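Wood grain (surface finish)

Wood grain, in the furniture trade, refers both to the pattern of fibers in a sawn board and to any finish that has that pattern or would like to be thought to. The first sense is older and belongs to trees. The second covers most of the tabletops that people eat, work and spill things on. Dark reddish-brown is among the most common shades in either sense, and is sold under the names of several expensive trees, not all of which have been consulted.

Terminology

Catalogs distinguish between "wood," "wood-grain" and "wood-look," in descending order of confidence. A wood-grain top may be solid timber, a thin veneer over a cheaper core, or a printed layer under a clear coat. The hyphen is generally considered a warning. The Korkby pattern book, long used by table makers in the Voscombe area, listed 74 grain patterns, 10 of them described as "natural" and the rest left to the conscience of the buyer.

Appearance

The lines of a grain pattern usually run the length of the top. On real boards they wander, close up around knots and stop at joints. On printed surfaces they repeat, and an owner who has once found the repeat will go on finding it for as long as the table lasts. Darker reddish tones hide coffee and ink fairly well. They show dust, flour and pale crumbs with great clarity, a fact that sales literature has been slow to mention.

Use in work surfaces

Dark tops are often paired with pale surroundings, especially where a work area is closed in by panels at the back and sides. Lavender-grey, cream and off-white are typical. The contrast makes the edge of the table easy to find and makes the panels look cleaner than they may be. Metal corner posts are a frequent addition. Grooved posts let panels and shelves be fitted without drilling, and also collect lint. 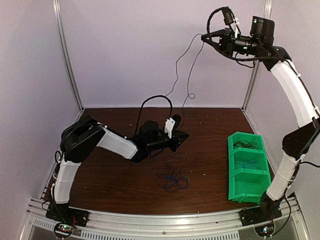 A dark reddish-brown wood-grain tabletop with lavender-grey panels and grooved metal corner posts.

The Vidmar bench, a Voscombe product sold mainly to schools, came with this sort of three-sided surround in a choice of colors. Buyers overwhelmingly picked grey — the alternative was mustard.

Care

Most makers advise a damp cloth, a dry cloth and no abrasives. Oiling is useful on bare timber and pointless on a printed top, where the oil stays exactly where it was put. Plernora, a paste polish made in Korkby, was sold in 50-gram and 265-gram tins and claimed to "feed" the wood. The label did not say what happened when there was no wood to feed. Scratches in a printed layer can be disguised with a wax stick, or with a lamp.

See also: Veneer; Tabletop; French polish; Coaster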